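Buppha Rojanasak
4 Dec 2019

Right, it's marmalade planning season in this house and I have Thoughts. A thread on cooking with citrus peel, for everyone who eats the fruit and bins the best bit. 1/
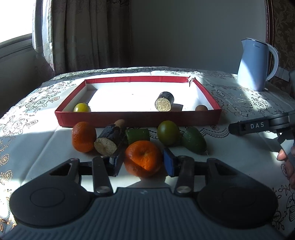 Can you make marmalade with mandarins instead of Sevilles?
You can, but mandarins are sweet and low in pectin, so add a couple of lemons (pips and all) or it will set like soup.

2/ Sevilles don't turn up until January and then they're gone again in a few weeks, so December is for practising on whatever the greengrocer has. Mandarins, clementines, satsumas, the lot. The peel is thin and soft and cooks in half the time.

3/ My basic small batch: 1 kilo of fruit, two lemons, 1.5 litres of water, 1 kilo of sugar. Makes four or five jars depending on how greedy you are with the ladle. I've seen recipes with double the sugar and I just can't, my teeth hurt reading them.

4/ Wash the fruit in warm water and give it a proper scrub. Shop citrus is often waxed, and the wax goes a bit scummy in the pan. Unwaxed is lovely if you can get it.

5/ Peel, then shred the peel as fine as you can bear. I do mine in front of the telly with a board on my lap. Roald Rustad (my neighbour, excellent baker, terrible shredder) likes great thick chunks you have to chew. We have agreed to swap jars and say nothing.

6/ Pips and stringy bits go in a square of muslin, tied up tight. That little bag is where a lot of your set comes from, so squeeze it like mad at the end! It feels revolting and it's my favourite part.

7/ Soak the peel, the juice, the water and the bag overnight. Yes, overnight. I've tried skipping it and the peel stayed leathery however long I boiled it.

8/ Next day, simmer until you can squash a bit of peel between finger and thumb. Mandarin peel takes me 50 minutes, lemon a little longer. Do NOT add the sugar before this. Sugar stops the peel softening any further and then you're stuck with it.

9/ Sugar in, low heat, stir till it's all dissolved, then up to a good rolling boil. Use your biggest pan. Bigger than that. I learned this on my old cooker at Skaratwood, where I think there is still marmalade down the back.

10/ Cold saucer test: two saucers in the freezer, a teaspoon of marmalade on one, wait a minute, push it with your finger. Wrinkles? Done. Runs away? Five more minutes and try the other saucer. Take the pan off the heat while you test, or it carries on without you.

11/ Let it stand for 20 minutes before you pot it. I was far too impatient for this for years and wondered why all my peel floated to the top of the jar!

12/ OK, things that aren't marmalade. Dried peel! Scrape off as much white as you can, lay the strips on a rack somewhere warm for a few days, then keep them in a jar. One strip in a beef stew is wonderful. One strip in a pot of black tea is even better.

13/ Citrus sugar: grate the zest of two mandarins into a bowl of caster sugar and rub it in with your fingertips until it looks like damp sand. Use it on pancakes, porridge, the tops of muffins. The smell while you're rubbing, oh my word.

14/ Candied peel is more of a faff but the shop stuff doesn't come near it. Boil the strips three times in fresh water to get the bitterness out, then simmer in equal sugar and water until they go see-through. Dry on a rack, roll in sugar, hide from family.

15/ Keep the leftover syrup!! It goes in fizzy water, over sponge, on yoghurt. Mine has been in the fridge in an old jam jar since last weekend and there's an inch left.

16/ Someone asked about freezing. Whole Sevilles freeze brilliantly. Bag them in January, use them whenever. They lose a bit of pectin, so I throw in an extra lemon. I haven't tried it with mandarins, so if you have, tell me how it went.

17/ And labels. Please label your jars. I have one at the back of the cupboard that is either three-fruit marmalade or quince jelly from goodness knows when, and I'm opening it on Saturday with toast standing by.

18/ Next thread will be lemon curd, because Roald says his always splits and I think he's got the heat too high. Send me your curd disasters in the meantime, I want all of them.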